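March 12, 2022

Fourth pot of the bean soup. Changed one variable only, the timing of the dried herbs, and kept the rest as it was in January: 700 g of soaked white beans, two onions, one carrot, the stub end of the celery. Water from the tap, hard as usual in Kincombe. Scale is the old Avia, which drifts by a gram or two when the heating is on. I zeroed it before each weighing. 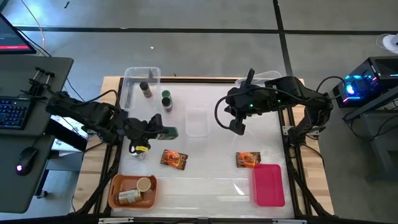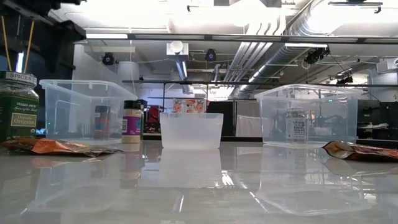 When should dried oregano go into a long-simmered soup?

Put most of it in with the onions and hold a small part back for the last ten minutes. The early portion softens and spreads through the liquid, and the late portion keeps the smell.

That is my answer as of tonight, anyway. Pot three had all of the oregano in at the start and tasted flat and a little like tea. Pot two had all of it at the end and the leaves stayed stiff, with the flavor sitting on top. Tonight I split it three to one. The broth had a rounder taste and there was still something to smell when the lid came off. I don't know that three to one is the best split. It was the first one I tried.

Ground spices behave differently. The cumin went into the oil for half a minute, before the onions had given up their water, and I pulled the pot off the heat early. Anything longer and it goes bitter, as it did in January. Paprika went in after the water — it scorches too fast to trust in oil.

Beans took longer than planned. They came from Coughlan in a paper sack with no date on it, and I suspect they are old. Simmered for 200 minutes before the skins stopped resisting. Baking soda would shorten that, but it makes the outsides mushy and I can taste it. Salt went in at the soak, plus a pinch at the end. Still no tough skins from salting early, so I am going to stop worrying about that one.

Aoife Geraghty came by for a bowl and thought it needed acid. She was right. A spoon of cider vinegar in her bowl, none in mine, then I tried hers and put some in mine. Write that into the recipe. Ultan wants it thicker. I mashed a ladleful for him against the side of the pot and stirred it back in, and he had seconds.

Yield after cooking was six bowls and one tub for the freezer. The tub holds 410 ml to the line and I left it below that for expansion. Label says soup and the pot number. The previous tub said only "soup" and I can't tell now whether it is pot two or three.

Texted Kittipong to ask how he stores dried leaves. He buys small amounts, keeps them away from the stove and throws out whatever no longer smells when rubbed between the fingers. My shelf is directly above the stove. It gets warm there by mid-simmer, I checked with the back of my hand. Moving everything to the cupboard by the door tomorrow, if the hinge holds.

For pot five: same split, newer beans, vinegar from the start of serving. Leave out the carrot. Buy onions.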